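Search this site
Search

Sort, pack and label small parts with us at Endwood

We're a friendly little workshop looking for a few more pairs of hands through April, and if you like having a table to yourself and a tidy job in front of you – push buttons, switches, all the bits that go into our control kits – we'd love to hear from you! No experience needed. Maricel Tiongson will sit with you for your first morning and show you how we lay things out on brown paper before they get packed.

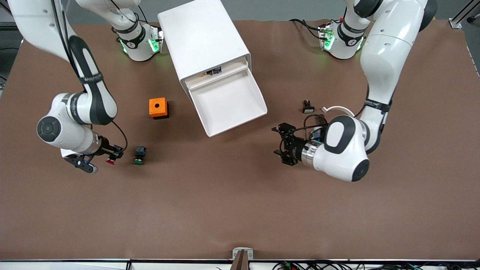
Shifts are 3 hours, mornings or afternoons, and we pay for your training time too. You'll need decent eyesight (glasses are fine, half of us wear them) and a bit of patience with very small things. A good shift can see up to 114 kits go out, but please don't let that scare you – we'd much prefer you took your time.

To apply, write a few lines about yourself to Chanida Ongart at the Endwood front desk, or just stop by before noon and ask for her.

621 shares
3 comments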